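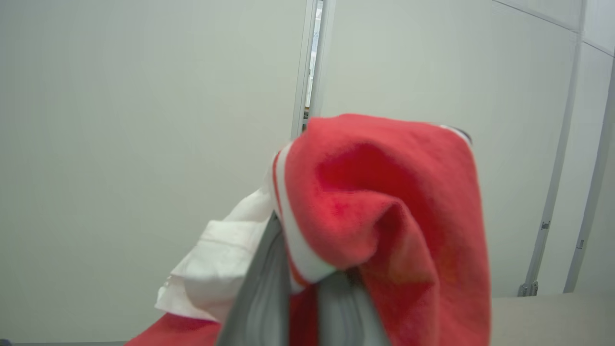 The Chore Chart Comes Down

Oddur Vigfúsdóttir kept a chore chart on her refrigerator in Merham for 12 years. Last June she took it down and put it in a drawer with the takeout menus.

Her kids are grown, and she had been the only name on it for a while. She still did the floors one day and the sheets the next, in the order she learned from her mother, after a full shift in the billing office at Trindard.

"I was running the house like five people lived in it," she says. "I'd come home, eat standing up, and start on the bathroom."

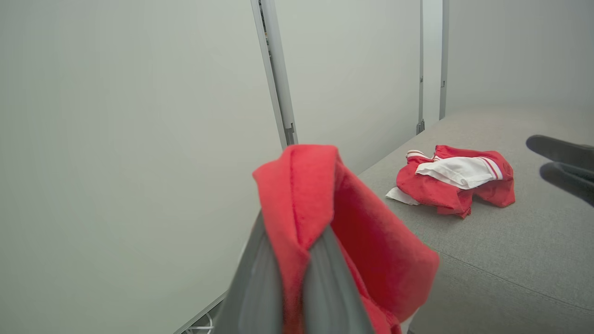
What she does now

She does laundry when the hamper is full. She vacuums before company. The rest of the evening goes to a library book or a walk to Rinaldi, the bakery on the corner, which sells the day's leftover rolls for 99 cents.

She also sold the good china, which the family had used twice. It brought $200, and she spent it on a reading chair.

Some habits stay. She irons pillowcases, and she still folds towels in thirds, the way her mother did. Her daughter folds them in half, and they have argued over it on the phone more than once.

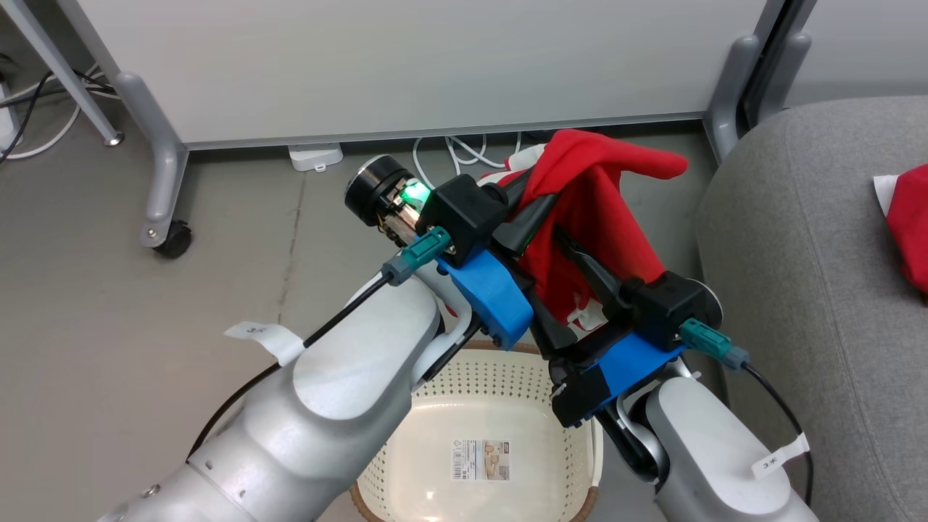

A red cloth held over a laundry basket.

The chart is still in the drawer. Her daughter has asked for it, for her own kitchen, and Vigfúsdóttir plans to mail it when she finds the right size envelope.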